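Pokunow Science Pages » Machines » How a robot arm gets its examples

How a Robot Arm Gets Its Examples

A robot arm is a set of stiff parts joined by motors. Each joint can turn. A computer tells each joint how far to turn and how fast.

There are 2 ways to make an arm do a job. In the first, a person writes out every move as a list of steps. This works when everything stays in the same place. If a cup is moved a little to the left, the list is wrong and the arm closes on air.

In the second way, the arm is given examples. A program studies them and looks for patterns. It is called a learning system, and the examples are called training data.

What is in one example?

One example is a record of a job done from start to finish. It is also called an episode. It holds two kinds of information, saved many times each second:

Pictures from a camera that stays in one spot.
Numbers from the joints, giving the angle of each one.

The pictures and numbers must carry matching times. If the pictures are late, the system learns to move at the wrong moment.

Who makes the examples?

People do. At the Ekside project, Kazue Sakai guides an arm by remote control while the computer saves the record. The job is to pick up a small block and put it down in a new place. Between episodes she moves the block, so that no single starting place is used too often.

The first set had 2,649 episodes. After checking, 2,126 were kept. An episode was removed if the camera stopped, if the times did not match, or if the block was out of view for the whole record. Dropped blocks were kept when the arm went back and picked the block up again. Those episodes show the system how to recover from a mistake.

Why use more than one place?

A system trained in one room may learn things about the room by accident. It may treat a shadow or the color of a carpet as part of the job. Then it fails next door.

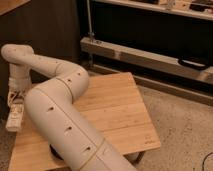

Ekside records in 4 places to reduce this problem. The floors, the furniture and the light differ from one to the next, but the job stays the same. The program has to find what the episodes have in common.

How is the system tested?

Some episodes are held back and never used for training. The system is shown the pictures from these and must predict the next joint angles. Its answers are compared with what Sakai did. After that, the arm tries the job by itself, with a person near the stop button.

Words to know

Episode: the record of one try at a job.
Joint: a place where two parts of the arm meet and can turn.
Training data: all the examples a learning system studies.

Next page: How a gripper knows when to stop squeezing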